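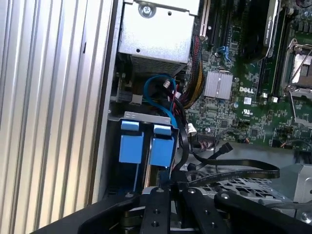 Salting and water loss in vegetables before frying
Speaker notes, afternoon session, 25 minutes plus questions

Slide 1. Title
Introduce the subject: what salt does to sliced aubergine and courgette, and how much of it matters once the slices are in the pan. Say at the start that the talk covers shallow frying only. Roasting is in the handout.

Slide 2. Terms
Water loss means the weight lost between slicing and frying, as a share of the starting weight. Oil uptake means the weight of oil missing from the pan at the end, less what is wiped off the slices. Both are by weight. Do not give volumes if asked, as the spoons at Grondham and Movstead were not the same size.

Slide 3. Method
Each batch was 1000 g of aubergine, cut into rounds of even thickness. Fine salt on both faces. Slices stood on a rack over a tray for 39 minutes, then were blotted with kitchen paper and weighed again. The rack is important. Slices left flat on a plate sit in their own liquid and take some of it back.
Control batches were sliced, left for the same time without salt, blotted and weighed.
Variety was Buckley throughout. Courgettes were treated the same way, with half the salt.

Slide 4. Weights after standing
Read out the figure for salted aubergine: 800 g left from the starting 1000 g, so a fifth of the weight gone. Pause here. People will want to write it down.
Unsalted slices lost very little. The difference is large enough to see on kitchen scales.
Thick slices lag behind thin ones. The salt works from the face inwards and the middle is the last part to give anything up. 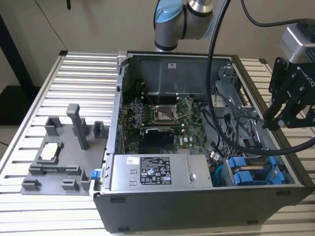
Open Dell desktop tower on the bench, side panel off.

Slide 5. Oil uptake
Oil was sunflower, 57 g measured into a cold pan for each round of frying. Salted slices left more behind in the pan. The likely reason is that the spongy flesh has partly collapsed and there is less air space for oil to fill. State this as likely. We did not cut sections to check.
Pan temperature affects uptake as well. A crowded pan cools and the slices soak up oil before they colour.

Slide 6. Taste
Bitterness: no clear difference between salted and unsalted in Buckley. Older varieties may behave differently.
Saltiness: rinsed slices were acceptable, blotted-only slices were too salty for most tasters. If rinsing, dry well afterwards. Wet slices spit.

Slide 7. Venia sauce
The Venia tomato sauce in the tasting already has salt in it. Cut the salt in the sauce before cutting it on the aubergine. Mention that the recipe on the back of the handout has been changed to match.

Slide 8. Practical points
Salt for frying. Skip it for soup or curry.
Fine salt spreads more evenly than flakes.
Weigh before and after the first few times.
For courgettes, shorten the standing time if the slices are thin.

Questions
Likely: does freezing do the same job? It breaks the flesh down further, and the slices will not hold their shape in the pan. Not tested for this talk.
Likely: low-sodium salt? Not tested either.
Handouts are on the table by the door.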